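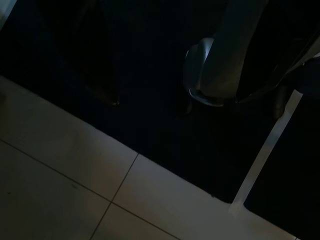
I've had the Wavau spray mop for two summers now and I reckon I'm finally qualified to have opinions. My sister-in-law Xiomara Kapoor swears by the old string mop and a bucket, and fair enough, but she has timber floors. We've got pale tile, with those thin dark grout lines that run right through it, and a string mop just pushes grey water along them. The Wavau has a flat microfibre head, you squeeze the trigger, it spits out a fine mist and off you go!

The tank holds 934 mL, enough for our whole downstairs with a bit left over. I fill it with warm water and a capful of Kunavance (the eucalyptus one — the lemon leaves streaks). The pad grips on with velcro and goes through the wash on cold with the tea towels.
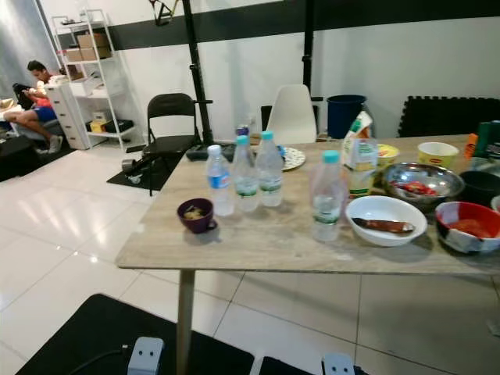

Getting around furniture is where it really earns its keep. The head swivels flat, so table and chair legs take a second each, and I don't have to drag everything out onto the patio like I did with the old Skesis. That thing weighed a tonne, and the handle came apart in my hands one January arvo in 38-degree heat. Never again.
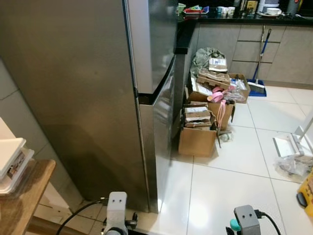 What I don't love

The trigger gets stiff if you leave mix sitting in the tank. Mine jammed completely once, and a soak in vinegar brought it back. Replacement pads come in packs of 2 and they're not cheap, plus Pettigrew's is the only shop near us that stocks them. It's also useless on anything sticky — you'll be down on your knees with a cloth for jam.

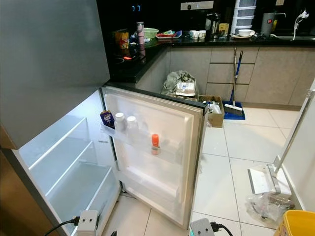
Fridge open, crisper drawer at the bottom of the main compartment.

Four stars from me. I'd buy it again, in the grey if they still make that colour.

Last updated: July 30, 2018
Search this blog Go
Home Reviews Cleaning Garden Contact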